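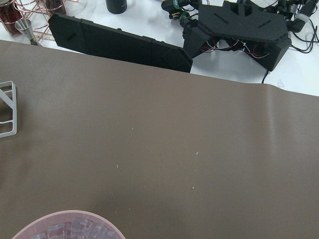

Does Anyone Still Iron a Tablecloth?
Student project report, Home and Community Studies

I picked table linen for my project mostly because of my nan, who owned more tablecloths than plates and had strong views on both. My flatmates and I own no tablecloths at all. I wanted to find out when people stopped bothering, and whether they'd stopped everywhere or just at our place.

I made a short survey and handed it out at the Kiltenard library and the Saturday craft table, then put it online for a fortnight as well. I got 62 replies, which I was pretty chuffed with! The oldest person who answered was 71 and the youngest was in my tutorial group (thanks, Teodor).

The first thing I learnt is that I wrote a bad question. I asked "Do you use a tablecloth?" and people wrote all over the margins. Did a plastic one count? What about a runner, or an old bedsheet at Christmas? I ended up sorting the answers into "every day", "when there are visitors" and "never", and visitors won easily. Hardly anyone said every day, and most of those who did had grown up in a house where it was normal.
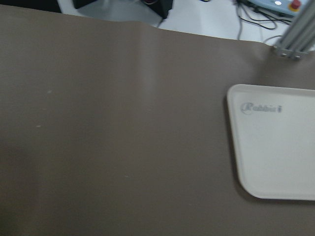

Figure 2. A plain brown covering, with a slight ripple along the far edge.

Colour was the bit people really wanted to talk about. White is still what they think of as "proper", but plenty of them said they'd gone over to browns and greys — tea stains came up again and again. Idun Solberg, who let me interview her in her kitchen for most of an afternoon, keeps her white cloths rolled around cardboard tubes so they don't crease. She irons them damp, on the wrong side first, and she thinks spray starch is cheating. I tried her way on a cloth from the op shop and it took me two goes and a fair bit of swearing.

Costel Filip had the opposite view. He ran the dining room at the Akden for years and says he'd never put cloth on a table again if he had the choice, as the laundry bill was awful and the corners always caught on people's bags. He did admit the room got a lot louder once the cloths were gone. I hadn't thought about noise at all, so I went back and added it to my notes.

If I did this again I'd talk to fewer people for longer, and I'd ask renters and home owners separately. I'd also start before October, when everyone has assignments due and my flatmates stop answering my questions.

Related projects
Lunchboxes at Lundgren Primary — Jasper Hendriks
Who Fixes the Fence? Neighbours in Darnusis
My Grandfather's Shed — Alvar Wikström
Op Shop Prices Over One Winter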